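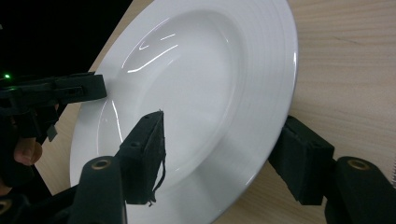 Replacing pieces from a discontinued dinner set

jdesjardins
Posted August 4, 2018
We have a set of white Dukwood porcelain we got when we married, service for 10. Over the years we lost four dinner plates and two soup plates. The pattern went out of production and the store we bought it from closed. I'd like to get back to a full set before my daughter's engagement dinner. Has anyone had luck matching plain white? I figured white would be easy. The three I ordered online are all a different white.

Harpreet M
White is the hardest one. With a flower pattern you look at the flower and don't notice the background. With plain white the background is all there is. Ask the seller to put theirs next to a sheet of printer paper by a window and send you a photo. Then do the same with yours.

tvachon
What Harpreet said, and measure across the well as well as the rim. Sellers give the outside diameter and nothing else. I bought two Friesen plates that were the right size overall but the rim was a lot wider, and they wouldn't sit in the stack.

jdesjardins
The stack is a good point. Mine have ridges around the rim and the replacements are smooth, so I'm sending those back anyway. The listing said "same shape."

rejean_l
I'll go the other way. Don't match them. Buy four plates that are clearly different and put them at every other seat. A near miss looks like a mistake and a different plate looks like you meant it. We had 13 people in July with three kinds of plates and the only comment was about the potatoes.

Harpreet M
That works if you have enough of each kind. He's short four out of 10. And some people just want their set back, which is fine.

rejean_l
Sure, but what is he going to pay for it? I saw a full Dukwood service listed at $625. You can buy a new set for less and keep the old one for weekdays.

tvachon
$625 for a full service with serving pieces isn't crazy. I've seen one at 1,019 and it was missing the gravy boat. But I agree I wouldn't pay that to get four plates.

Shafiq P
Try estate sales before you pay online prices. Go on the last day, when they want the boxes gone. Run a fingernail over the glaze – you'll feel a knife scratch or a small chip before you see it. Also tap each plate. A cracked one sounds dull.

rejean_l
The tapping thing is half true. I have one with a hairline crack that rings fine.

Shafiq P
Then hold it up to a lamp too. If it's real porcelain a crack usually shows as a line.

jdesjardins
Thanks all. There's an estate sale over in Prondby in two weeks and the listing mentions white china, no maker given. I'll take one of mine along wrapped in a towel. Does anybody know if the mark on the back changed over the years? Mine is a gray stamp with no number.

tvachon
Two of my mother's had a gray stamp and the rest had green. Same plates as far as I could tell. I wouldn't turn one down over the stamp.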